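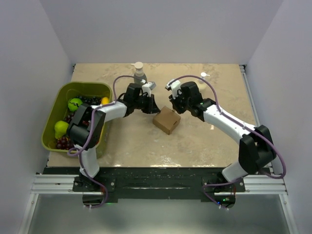 Comparing two parallel grippers on a bimanual cell

Updated Tuesday, December 19, 2023

This page sets out the procedure used at Pevville to compare two parallel grippers fitted to a pair of arms sharing one table. It assumes that both arms are already bolted down, cabled and homed, and that you can jog each one from the controller. Fitting the arms to the rail is covered on a separate page.

The names Lata and Adeleke refer to the two finger sets under test. Lata fingers are the stiffer of the two. Adeleke fingers have a softer tip and need a little more closing travel for the same hold.

Before you start

Switch off drive power before changing fingers. Fit the same finger set to both arms for the first run. Mixed sets come later.

Check the cable loops. With each arm at full reach, the loop above the wrist should still have slack, and the lower loop should not touch the rail. Turn the wrist through its whole range in both directions and watch the connector end. If the cable pulls tight at any point, move the clip back towards the elbow and repeat.

Clear anything from the table that is not part of the test. Put the fruit tub on the left and the bottles at the back. The small carton goes in the middle, between the arms, where both can reach it.

Step 1. Set the zero

Close each gripper until the tips just meet. Store that position as zero. Open fully and read the encoder. On our units full opening is 1289 counts. The value will differ on other gearboxes, so write down your own and use it wherever 1289 appears in the script.

Close and open five times, then read zero again. If it has drifted by more than a few counts, tighten the finger screws and start this step again.

Step 2. Set the closing limit

Set the current limit to 600 mA on both arms. Close on the carton across its short side. The walls should not bow. If they do, lower the limit in small steps until they stay flat. Lift the carton clear of the table, hold it, and put it down.

Use the same limit for both finger sets in the first pass. Tuning each set separately at this stage makes the results hard to compare.

Step 3. Single-arm picks

Run the left arm over the tub. Take the pear first, then the grapes. Approach from above with the wrist turned so that the fingers straddle the narrow side of the fruit. The elbow housing sits over the middle of the tub in some poses and will block an overhead camera, so plan the look before the reach.

Grapes are the harder case. Grip the stem end of the bunch where possible. Lata fingers tend to push single grapes aside. Adeleke fingers close around them but release late.

Run the right arm on the bottles. Grip below the pump collar, never on the nozzle.

Step 4. Handover

Bring both grippers to the middle of the table, facing each other, and stop with a narrow gap between the tips. Jog the last part by hand at low speed. Save this as the meeting pose.

Pass the carton from left to right. The receiving gripper must reach its current limit before the giving gripper opens. Set the handover timeout to 4000 ms. A shorter timeout gave false failures with the Adeleke set.

Step 5. Log and compare

Log every attempt, including those you stop by hand. Record finger set, object, arm, peak current and outcome. Our log held 766 attempts when Trygve Forsberg froze it for the Puneck report. Runs made before April used an older wrist firmware and are left out.

Known faults

Gripper stalls just short of zero: dirt on the slide. Wipe and re-zero.

Carton turns during handover: tips are not level. Correct the wrist roll on the receiving arm.

Arm stops with no error shown: check the connector at the base first.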